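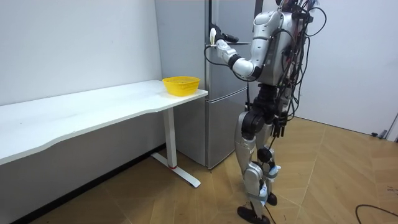

What changes for the people when a robot gets the kitchen job
Speaker notes, July 19, 2020

Slide 1. Say good morning, say where I work. Trusen runs the staff kitchens at the Gikwood office park. 417 people eat from them. I manage the kitchen crew, I don't build robots. Say that early so the engineers send their questions to the Nondum table.

Slide 2. The job. Stocking and clearing refrigerators. Open the door, take out what's old, put in what's new, close the door, next floor. Most people think of it as lifting. The crew will tell you it's mostly doors and bending.

Slide 3. The fridge door. Leave this one up a while. A long vertical handle is easy for a person and a good place to start for a robot hand. Pulling is a separate problem – the seal holds, then lets go, and whoever is pulling has to stay on their feet. Our people do it with a basket on one hip. Pause here.

Slide 4. What changed in May. We wrote down every task on the shift and asked the crew which ones they'd hand over. 252 tasks on the list. They gave up 18. Read out four or five:
wiping door handles
checking dates on milk
carrying empties back down
the late fridge check on the top floor
They kept anything where they talk to somebody. I had guessed wrong on most of it.

Slide 5. Hours. Be straight about this. No hours have been cut. I can't promise that for next year and I told the crew so. The Theodorakopoulos contract has wording on retraining, two paragraphs, on the handout.

Slide 6. New work. Someone has to keep the floor clear of cables and bags, put baskets back in the same spot, and log what went wrong. It takes real time. We didn't pay extra for it at first and that was a mistake. Fixed now.

Slide 7. What I'd ask any vendor. Who stops it? Who is trained to stop it? What does the shift do when it's down? Skip the price question if we're running late.

Slide 8. Questions. If asked about the 2000 figure in the program, that is refrigerator doors opened per week, by people, all buildings. Handouts are by the exit.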